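읽는 시간 6분

공개일

월소프 공장의 공개일은 2023년 6월 3일이었다. 어머니가 표를 두 장 받아 왔는데 본인은 무릎 때문에 못 간다고 해서 내가 아들을 데리고 갔다. 아들은 열한 살이고 그 무렵 나와 말을 잘 하지 않았다. 버스에서도 창 쪽으로 몸을 돌리고 있었다.

정문에서 손목에 종이 띠를 채워 주었다. 내 번호는 411이었고 아들은 그다음이었다. 띠를 채워 준 여자가 작년에는 하루에 2,000명쯤 왔다고 했다. 올해는 날이 흐려서 모르겠다고도 했다. 주차장에는 천막이 있었고 소시지 굽는 냄새가 났다. 아들은 먹지 않겠다고 했다.

나는 이 공장에서 열여섯 해를 일했다. 회사 이름이 가넥스로 바뀌기 전의 일이다. 그때는 제3동에서 밸브 몸체를 상자에 담았다. 하나를 집어서 돌려 보고, 흠이 없으면 칸막이에 넣고, 다시 하나를 집었다. 어머니는 그 앞 공정에 있었다. 우리는 점심을 같이 먹었고 집에 갈 때는 따로 갔다. 어머니는 야근을 골라서 하는 사람이었다.

제3동은 이제 교육관이었다. 바닥을 새로 칠해서 처음에는 어디가 어디인지 알 수 없었다. 기둥을 보고 알았다. 내가 서 있던 자리 옆 기둥에는 지게차가 긁고 간 자국이 있었는데 페인트를 덧칠해도 움푹한 데는 남아 있었다. 나는 거기에 손을 대 보았다. 아들이 뭐 하느냐고 물었다.

"여기서 일했어."

"기둥에서?"

"기둥 옆에서."

아들은 기둥을 한 번 보고 앞으로 갔다.

첫 번째 방에서는 큰 팔이 운반대에 포대를 쌓고 있었다. 철망 밖에 사람들이 두 겹으로 서 있어서 우리는 머리 사이로 보았다. 포대가 놓일 때마다 바닥이 조금 울렸다. 앞줄의 남자가 저게 사람 몇 몫이냐고 물었고, 안내원은 그렇게 계산하지는 않는다고 대답했다. 남자는 그럼 어떻게 계산하느냐고 다시 물었다. 안내원은 다음 조가 기다리고 있다면서 우리를 옆으로 보냈다.

두 번째 방은 작았다. 문에 '아란시비아 실습실'이라고 적혀 있었다. 안내원은 스무 살을 갓 넘긴 것 같은 청년이었고, 회사 조끼가 커서 어깨가 자꾸 흘러내렸다. 그는 여기 있는 팔은 작고 힘이 약해서 철망이 필요 없다고 했다. 그러고는 연습용 과제를 설명했다. 사람이 손잡이를 잡고 팔을 움직여서 블록을 집고, 옮기고, 놓는다. 그 동작이 전부 기록된다. 같은 일을 여러 번 해서 모은 다음 기계가 그걸 보고 배운다고 했다.

"몇 번이나 해야 돼요?" 아들이 물었다. 그날 아들이 모르는 사람에게 한 첫마디였다.

청년은 모니터를 들여다보았다. "지금까지 2,129번 했네요. 이 과제만요."

"누가요?"

"주로 제가요." 청년이 말했다. "퍼콤에서 온 실습생들도 하고요. 아, 펀컴이요. 저는 아직도 헷갈려요, 그 동네 이름." 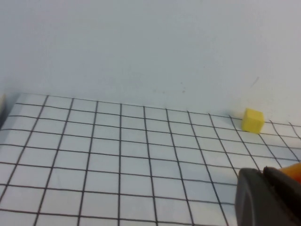
그는 손잡이를 잡고 시범을 보였다. 팔이 내려가고 손가락이 벌어졌다. 말이 없어지니까 청년은 좀 더 나이 들어 보였다. 블록을 집어서 조금 옆에 놓고, 팔을 원래 자리로 돌리고, 단추를 눌렀다. 그러고는 다시 했다. 세 번째쯤부터 구경하던 사람들이 하나둘 나갔다. 포대 쌓는 방에서 박수 소리가 들려왔다.

나는 그의 손목을 보고 있었다. 집기 직전에 손목이 잠깐 멈추었다. 나도 그랬다. 밸브 몸체를 집기 전에 반의 반 박자쯤 쉬었다. 반장은 그게 낭비라고 했고 나는 고치려고 해 보았지만 고쳐지지 않았다. 쉬지 않으면 자주 놓쳤다.

"거기서 왜 멈춰요?" 내가 물었다.

청년이 손을 떼고 나를 보았다. "제가 멈춰요?"

"집기 전에요. 아주 잠깐."

그는 방금 한 기록을 모니터에서 되돌려 보았다. 선이 하나 올라가다가 평평해졌다가 다시 올라갔다. 그는 그 앞의 것도 열어 보고 또 그 앞의 것도 열어 보았다. 전부 같은 데가 평평했다.

"그러네요." 그가 말했다. "그럼 얘도 멈추겠네요."

"멈추면 안 돼요?"

"안 될 건 없는데요." 그는 조끼를 끌어 올렸다. "저는 몰랐어요."

그는 아들에게 해 보겠느냐고 했다. 아들은 나를 보지 않고 고개를 끄덕였다. 손잡이는 생각보다 무거운 모양이었다. 처음에는 손가락이 블록 옆을 스치고 지나갔고, 다음에는 블록을 밀어서 벽에 붙여 버렸다. 청년이 블록을 도로 갖다 놓았다. 아들은 입을 조금 벌리고 있었다. 어릴 때 신발 끈을 맬 때 하던 얼굴이었다. 그 얼굴을 본 지 오래되었다는 생각이 들었다.

네 번째에 잡았다. 들어 올렸다가 한 뼘쯤 옮겨서 놓았다. 놓을 때 조금 높은 데서 놓아서 블록이 톡 소리를 냈다.

"저장할까요?" 청년이 물었다.

"제 것도 저장돼요?"

"하면 돼요."

아들은 생각을 하더니 하라고 했다. 모니터의 숫자가 하나 올라갔다. 청년은 이름을 넣는 칸이 있긴 한데 보통 비워 둔다고 했다. 아들도 비워 두었다.

그러고 나서 청년이 나에게도 하겠느냐고 물었다. 나는 됐다고 했다. 뒤에 기다리는 사람도 없었는데 그렇게 말했다. 아들이 해 보라고 했다. 나는 가방을 내려놓고 손잡이를 잡았다. 손잡이는 따뜻했다. 아들이 방금까지 잡고 있던 것이었다.

팔을 내리고, 멈추고, 집었다. 한 번에 되었다. 어디에 놓을까 하다가 원래 있던 자리에 그냥 놓았다.

"엄마도 멈췄어." 아들이 말했다.

"알아."

"일부러?"

"아니."

청년은 내 것도 저장했다. 나에게 전에 이런 일을 해 보았느냐고 묻기에 비슷한 걸 했다고 대답했다. 어디서 했느냐고 해서 여기서 했다고 했다. 그는 이 방이 전에 뭐였는지 물었고, 나는 상자를 쌓아 두던 데라고 알려 주었다. 비가 오면 저쪽 구석이 샜다고도 했다. 그는 구석을 올려다보더니 지금도 샌다고 했다.

나오는 길에 설문지를 받았다. 가장 인상 깊었던 곳을 고르게 되어 있었는데 아란시비아 실습실은 항목에 없었다. 기타 칸에 적었다. 아들은 자기 설문지를 접어서 주머니에 넣었다. 천막에서 소시지를 두 개 샀고 이번에는 아들도 먹었다.

버스가 늦게 왔다. 아들은 2,129면 하루에 몇 번씩 한 거냐고 물었고, 나는 며칠 동안 한 건지를 모르니까 알 수 없다고 했다. 할머니도 집기 전에 멈추느냐고 또 물었다. 그건 본 적이 없었다. 옆자리가 아니었으니까.

저녁에 어머니 집에 들렀다. 어머니는 제3동이 어떻게 되었는지 묻고, 기둥은 그대로냐고 물었다. 그대로라고 했다. 아들은 식탁에 앉아 어머니가 콩을 고르는 것을 보고 있었다. 7월에 한 번 더 여는지 알아봐 달라고 어머니가 말했다. 무릎이 나으면 가 보겠다고 했다.

댓글 4

물푸레
저도 포장 라인에 오래 있었어요. 멈추는 거 뭔지 압니다. 저는 멈추는 대신 엄지로 한 번 문질렀어요.

reader_k
펀컴을 퍼콤이라고 하는 데서 웃었습니다. 포대 쌓는 방 얘기가 더 나올 줄 알았는데 금방 지나가서 조금 아쉬워요.

밤버스
아들이 설문지에 뭐라고 썼는지 궁금합니다. 안 쓴 건가요?

은행나무집
마지막에 할머니가 콩 고르는 장면 두 번 읽었어요. 다음 글도 기다릴게요.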